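The Green Stove

1. Lollcombe

Melina found the little cooker at the back of her aunt's shop in Lollcombe, under a box of curtain hooks. The ticket said 63 pence. She paid and carried it home on the bus, holding the saucepan in place with her thumb.

Her father, Grigoris, put it on the dark grey top by the wall. He tried both knobs and lifted the lid by its silver handle.

"Your mother had a green one," he said. "Bigger – but that green."
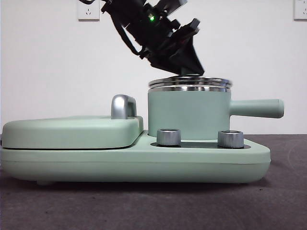 2. Supper

They ate late. Grigoris made lentils on the real stove and Melina set the small pan back on its step, with the handle pointing right.

"What's in yours?" he asked.

"Soup. It needs longer."

He nodded and cut the bread. When he had washed up he came back and sat down again.

"Is it ready now?"

"Nearly," she said, and fetched him a spoon.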